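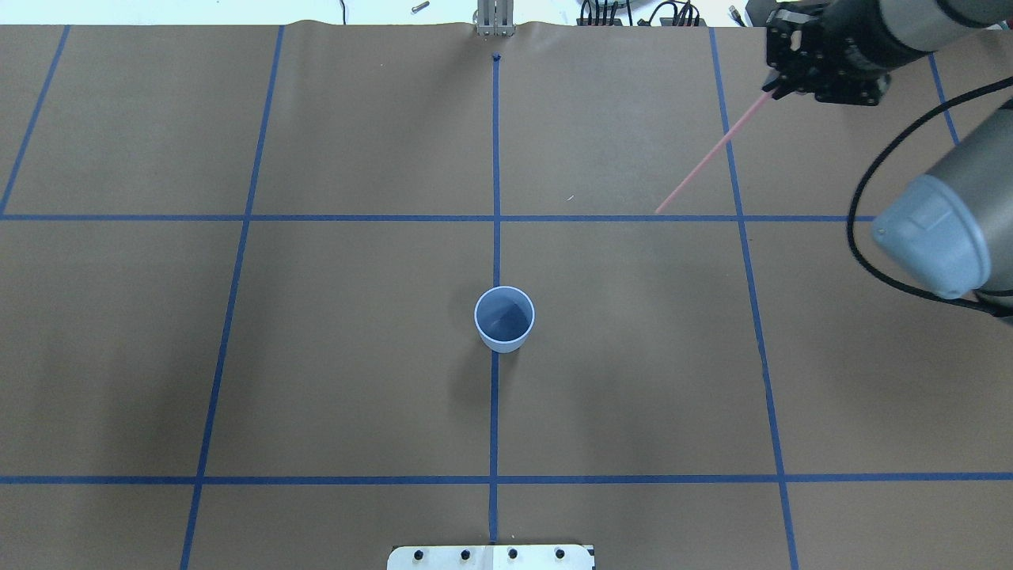 Figure 1. Grid lines in blue painter's tape on brown paper.

Seed Fall of Norway Maple Along the Tistivside Footpath

Birger Söderlund and Vasco Cordeiro
Field Methods, final project report
Submitted 12/5/19

1. Background

Norway maple (Acer platanoides) was widely planted as a street tree and spreads into nearby woodland by winged seeds. The seeds drop in fall, and most land close to the parent tree. A smaller number travel farther, and these matter more for spread. Our question was how seed density changes with distance from the row of mature maples at the north end of Tistivside, and whether the mowed strip next to the footpath holds fewer seeds than the unmowed ground behind it.

Earlier class projects at the site recorded seedlings only. Seedling counts mix seed fall with germination, browsing and mowing, so they cannot be used to work out where seeds land. We counted seeds on the ground.

2. Methods

Sampling was done in November after leaf drop. We laid out three transects at right angles to the tree row and placed 34 square plots along them. Plots on each transect were evenly spaced, and the starting point was drawn at random from a table. Each plot was one meter on a side. Leaf litter was lifted by hand, shaken over a tray and put back.

Paired seeds that were still joined were entered as two. Seeds with a broken wing were included if the seed body was whole. Loose wings were left out. Both of us counted every tray, and if the totals differed the tray was counted again.

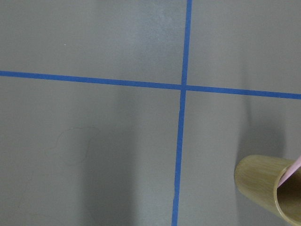 4 min read

Distance was measured from the nearest trunk with a tape held level. On the bank at the east side the ground drops away, and there the distance was taken in short steps. Wind data came from the Plarnitz weather mast, which stands on open ground and probably reads higher than the air under the trees. We used wind direction only.

3. Results

The total across all plots was 3,098 seeds, a mean of 91 per plot. The distribution was strongly skewed. Plots under the crowns held most of the seeds, and density fell quickly past the crown edge. Eight plots had no seeds at all, and all of these were at the outer ends of the transects.

A negative exponential curve fit the middle transect well. It fit the east transect poorly, where density rose again at the foot of the bank. Seeds had collected there against a low stone edging. We left these plots in the analysis but show the fit with and without them in Appendix B.
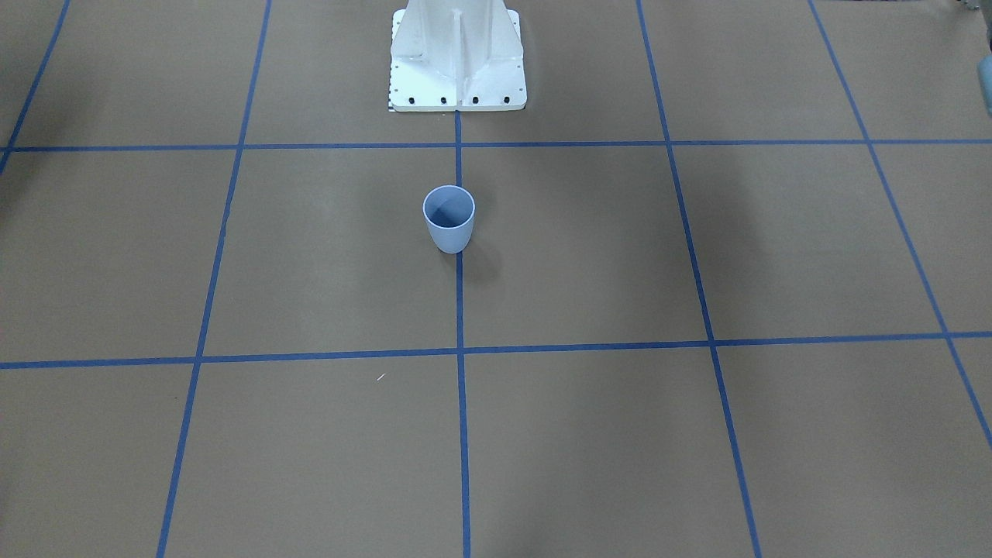 Mowed plots held fewer seeds than unmowed plots at the same distance. The difference was clear on the west transect and weak on the other two. We do not know how much of it comes from the mower and how much from wind moving seeds across short grass.

4. Discussion

The drop in density with distance agrees with the general pattern for winged seeds. The bank result shows that movement along the ground after landing can be large enough to hide that pattern on a slope. A ground count records where seeds end up. Seed traps set before the first drop would separate the two steps, and we recommend them for any repeat of this work.

Only one fall was sampled. Seed crops in maples vary a lot between years, so the totals should not be read as typical for the site. The shape of the curve is likely more stable than its height, but one season cannot test this.

5. Equipment

Trays and sieves were Magnusson field grade, medium mesh. The Genetti hand counter skipped when cold and was replaced with a paper tally after the first transect. Raw tallies are in Appendix A.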